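How to Prepare for a Fasting Blood Sugar Test

Patients of the Dasholm Clinic who are referred for a fasting glucose test should read this page before the appointment. The test measures the amount of sugar in the blood after a period without food, and the result is used to check for prediabetes and diabetes.

Step 1. Book an early time. Morning appointments are offered at the Bruston and Sernasier sites. Bring your insurance card and your referral, which carries form number 783.

Step 2. Stop eating 12 hours before the test. Plain water is allowed. Coffee, tea, juice, gum and alcohol are not.
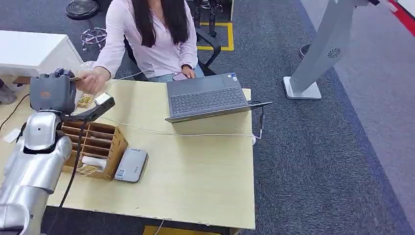 One patient at Bruston asked whether black coffee without sugar might be permitted, as an earlier clinic had allowed it. It is not permitted at any Dasholm site. Caffeine can affect the reading in some people, and a patient who has had coffee will be asked to rebook.

Step 3. Ask about your medicines. Do not stop a prescribed drug on your own. Patients who take insulin or diabetes tablets must call the office at least 2 days ahead for instructions.

Step 4. Avoid hard exercise on the morning of the test. Tell the nurse if you have had a fever, an infection or a poor night's sleep. 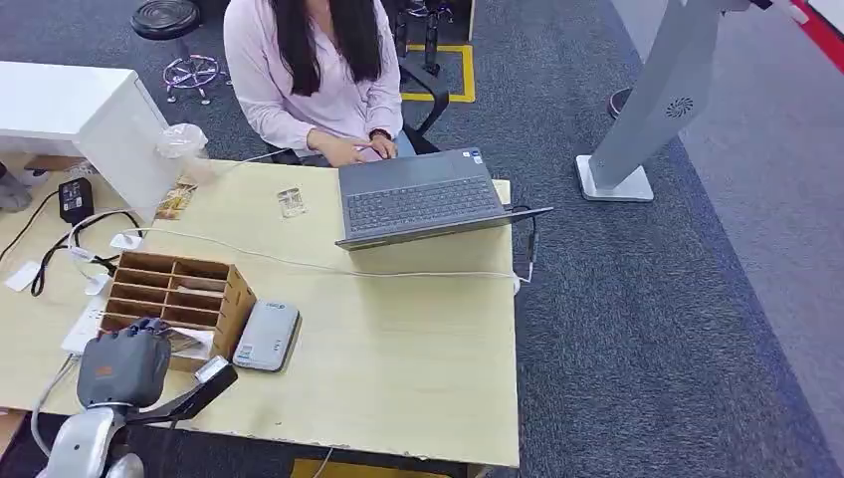
Step 5. Bring a snack to eat once the sample has been taken. Remain seated for 10 minutes afterward if you feel faint.

Results are posted to the Mohmand patient portal. A high reading is normally confirmed with a second test before any diagnosis is made. Patients without portal access may request a printed copy at either site.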